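Advice > Bathrooms > Worktops and basins

Dull ring on marble vanity top where the mug stands
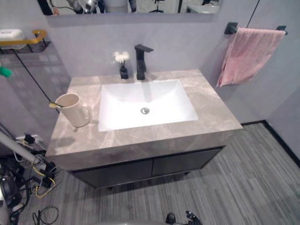 We moved in last March and the vanity came with the flat. The top is a thick grey-beige marble with paler veins, polished, with a white basin set in from underneath. I wipe it down most evenings and dry round the tap on a Monday when I do the whole room.

Where the mug stands there is now a ring that looks dull when the light catches it. It doesn't feel rough. I have tried washing-up liquid and warm water, then a cream cleaner, and the second one may have made it a bit worse. Is this a stain or has the polish gone? And can I sort it myself, or does it need someone in? A local firm quoted 339 for repolishing the whole top, which seems a lot for one ring.

Posted by Clurker
Viewed 594 times

Xiao
It will be etching. Marble reacts with anything acidic, and a lot of bathroom products are mildly acidic — limescale spray is the usual one. If that runs down the outside of a mug and sits under the base, you get a ring. A stain is darker than the stone. An etch is duller, and you mostly see it from the side.

Stop using the cream cleaner, it has grit in it. For a light etch on a polished top you can buy marble polishing powder. Clean the spot with plain water, put a little powder on, and rub with a damp white cloth for a few minutes. Rinse, dry, look at it from a low angle. Repeat if it's better but not gone. Try it first at the back by the wall. If you can feel an edge with your fingernail, powder won't do it and you want a stone person, but ask for a price on the one patch.

After that, keep the mug on a small tray or a cork mat. Sealing is worth doing for stains but it won't stop etching.

50 people found this helpful

Widotden
Had the same with a soap dish. Put a coaster under it and forgot about it.

Urkosholm
Agree with the powder. Two things to add. Don't use vinegar or lemon on the tap, even if you think you can keep it off the stone. And check the bottom of the mug — plenty of them have an unglazed foot that holds water, so it never dries underneath. I stand ours on a folded flannel overnight.

Shared 496 times
Tagged: marble, vanity tops, water marks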